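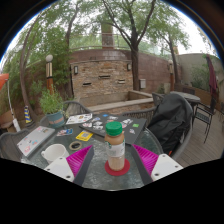
Category: Workshop diary

6 Jun 2020

Patio again. Remedios needed the bench for her drill thing so I took the Plisik outside, both laptops, tape, coffee. Gray sky, good for the camera, no hard shadows off the brick. Glass table is a pain though, will get to that.

Where we left off: left finger dragging. You squeeze the trigger and the right one comes in nicely and the left one comes in a bit after, like it has to think. Hamisi says it's been like that since March and I just hadn't been listening. Possible. Counter was at 2,825 squeezes when I opened it up, and the sheet from Halász says grease the rail at every service without saying when a service is. Very helpful.

Order of things, so I don't do it backwards again:

Battery out FIRST. Then both fingers off, two screws each block. Magenta pads stay on the blocks, don't try to pull them, they go back on crooked if you do. Handle cover next. The long screw is the one near the trigger, the short ones all the same. Put them in the mug lid last time and then couldn't find the mug lid. Used a strip of tape this time, sticky side up, screws in the order they came out. Works.

Rail on the left side full of gray fluff. Not grit like I thought, more like lint, probably from the week we did towels. Picked it out with a cocktail stick, wiped, thin smear of the white grease, wiped again becuase I always put too much. Did the right one too even though it was fine. Friederike's rule, whatever you do to one side you do to the other. I used to think she was being fussy. Then I greased one side only and spent a whole evening wondering why the two fingers wouldn't meet in the middle.

Cable to the camera has a kink where it goes round the corner of the handle. Not broken. Wiggled it with the picture live on the laptop, no dropouts. Taped it down so it can't lift. Put "new cable" on the list under "new cable", which was already there.

Fingers back on. Snug, not tight, then close the gripper on something so the blocks settle square, then tighten. The something today was my coffee bottle. Stood it on the red coaster in the middle of the table and came at it from the front. Pads facing each other, bottle between, green cap well up in the view. Looked straight to me. Checked the picture on the laptop after and the left block was maybe a hair lower, so loosened, pushed up, did it over. Better.

The coaster matters. On bare glass the bottle slides when one pad touches first and you think the grip is off when it's only the table. Bottle on the coaster stays put and you can feel which finger gets there first. Both together now. Really together!! Did it lots of times for the fun of it.

Width next. Fully open should read 108 on the screen, it read 9 less than that. Panicked for a minute. Then remembered I had turned it on with the fingers half shut, so it took half shut as its zero. Off, open all the way by hand, on again, count to five, 108. Written on the inside of the case in marker now so the next person (me) doesn't have the same minute.

Then test clips. Pick up bottle, put down, let go, back off. Number 256 in the folder is the first good one, everything before that from this week goes in the bin or at least in a folder called bin. Things I saw going through them:

- sky gets in the top of the view and the exposure hunts when I tilt up. Lock it before starting.
- I approach too fast. Always have.
- the black strip along the bottom of the picture is the same as before, leave it alone.

Gitau rang in the middle to ask if the thing was going back to Skollirent on time. Said yes. He said their man checks the pads for tears now and charges for them. Looked them over with the phone torch, ribs all whole, the dark strips down the inside edges stuck down properly the whole way. Should get a close photo of each before it goes back. DO THIS before packing, not after.

Neema came out and sat for a bit and wanted a go, so she did a run at the bottle and got it clean first time, slower than me, no bump. Asked her to do the rest of the runs. She said she'd do it for lunch. Fine. She also said I had grease on my jacket, which I'd hung out of the way on the chair precisely so that wouldn't happen.

Trelwood job is the one after this, they want the same gripper but with the flat fingers, and I haven't even looked if those fit the same blocks. Two holes, same spacing I think. Measure. Ask Hamisi for the calipers back.

Still to do:
battery on charge tonight, not tomorrow
cable (order it, stop writing it down)
more white grease, tube nearly flat
copy clips to the other laptop
wipe the lens, thumb print, mine
text Remedios, is the bench free

Coffee warm by now. Drank it anyway after the last run, so need another bottle for the morning or the heights won't match.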